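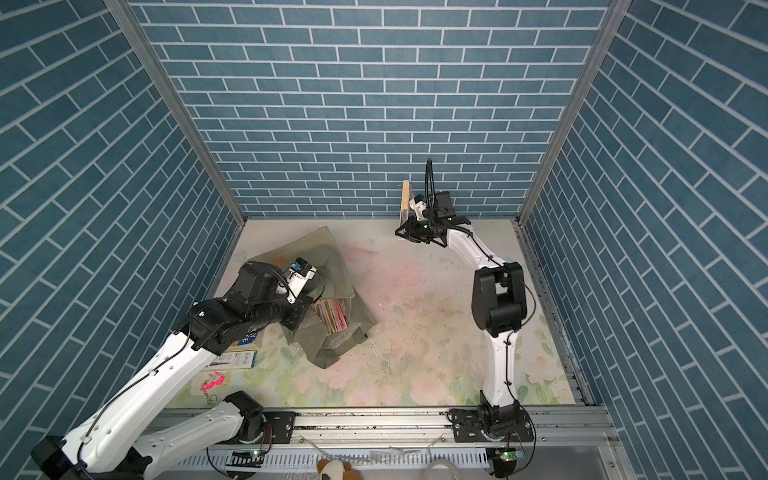
Bench Safety and Practice Group, Farahani Robotics Lab, Platham

Search this site Enter keywords

2 min read

The group's lead operator wrote most of the bench rules now used at the Platham site. We asked what is in them and which ones people argue with.

The document is short. "It was 7 pages when I got it, and people signed it without reading," the operator says. "Now it's one sheet, and it's taped up next to the power switch."

The first rule covers hands. No one reaches past the front rail while either arm is enabled, even to pick up something that fell. "You stop both arms, you say it out loud, then you reach. A paused arm is still a live arm."

Cables come next. They are checked along their full length at the start of each shift, and any clip that has slipped gets fixed before the first run. Soft items such as cloth bags have their own line. If a gripper snags on fabric, the operator opens the jaws and backs out slowly. "Don't pull. You'll drag the bag and whatever is in it."

The rule that draws complaints is cleaning. The mat and rail are supposed to be brushed down between tasks. "Crumbs get into the rail. I've lost that argument at Grarkberg three times, and I'll bring it up again in September."

The Jenwood site adopted the sheet with two changes, both about who may restart after a stop.

Updated 3/23/25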